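Talk notes: What a Kitchen Table Is For
Local history evening, second speaker

Start before they've settled. Ask who ate at a table today. Wait. Ask who ate at one without moving post off it first. Fewer hands, some of them lying.

Slides 1 and 2 up together.

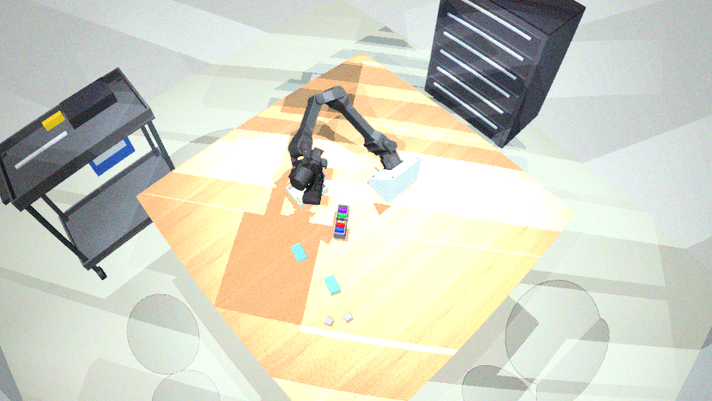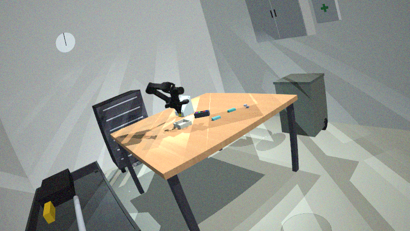 Wooden tabletops, both.

Notes by the speaker, for the Tuneck Local History Evenings
September 16, 2018

Opening. The Tuneck house inventories list 1253 households. I have read them all, and my family has asked me to stop mentioning it. Nearly every one has a table. What people did on it is harder to find, as the clerks only cared what it would fetch.

Pause for water. Don't do the water joke.

The all-purpose years. Bread, homework, ironing, laying out the dead. Read the Idura Street letter, the one complaining that the lodger mends his boots where the pastry is rolled. Read it straight. It gets a laugh by itself and doesn't need my voice for the lodger.

The dining room creeps in. A second table, polished, used at Christmas and for arguments about wills. In the Nyamweya Terrace houses this room was the warmest and had the best light, and it was kept shut. Let that sit.

Then Brikenix. Local firm, folding tables, 49 shillings each, sold 3183 of them before the hinge trouble. I have one at home. Show the scar on my thumb if the front row looks friendly.

(If running late, skip the hinge and go to the television.)

Television. Plates move to knees. The parish magazine for January prints a stern piece on crumbs. The next month it prints an advert for lap trays. Same page, same typeface.

Now. The table is an office, a sorting depot and a place for keys. We are back to the boots and the pastry, with more chargers.

Questions. Someone will ask about oak. I know very little about oak. Send them to the display boards, then stack chairs.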